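Cutting down salt without hating your dinner

Quick one today, got bread in the oven. 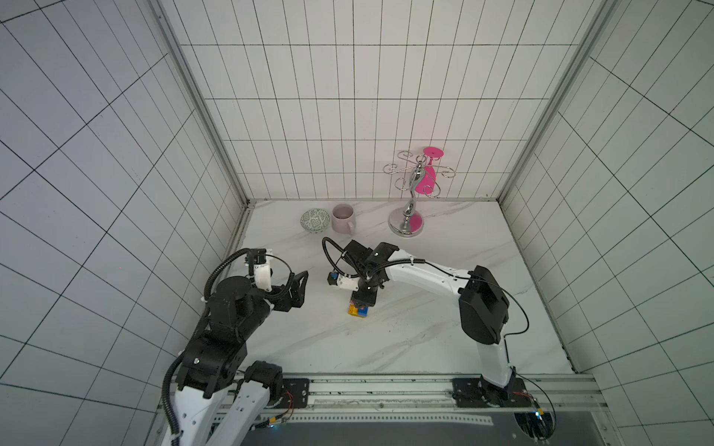
White tiles, dark grout lines.

Start with the tins. Beans, soup, chopped tomatoes — look at the back and pick the lower one. I had a soup habit, two a day in February. Not good.

What to do:

Week one. Halve the salt in the pan. Don't tell the family.

Week two. Salt off the table. Put out lemon wedges and black pepper instead.

Week three. Swap stock cubes for the low salt sort, or make your own. Onion, carrot, celery, bay leaf. Simmer, strain, freeze in tubs.

Rinse tinned beans and chickpeas too. Takes seconds.

Food will taste flat at first. Stick with it for 14 days, mine came right after that. Vinegar helps alot. So does garlic.

Heather Tipoki asked about soy sauce — use half and top up with water and a bit of ginger.

On tablets for your blood pressure or kidneys? Ask your doctor before buying salt substitutes, some are full of potasium.

Bread's done. Unsalted butter next time.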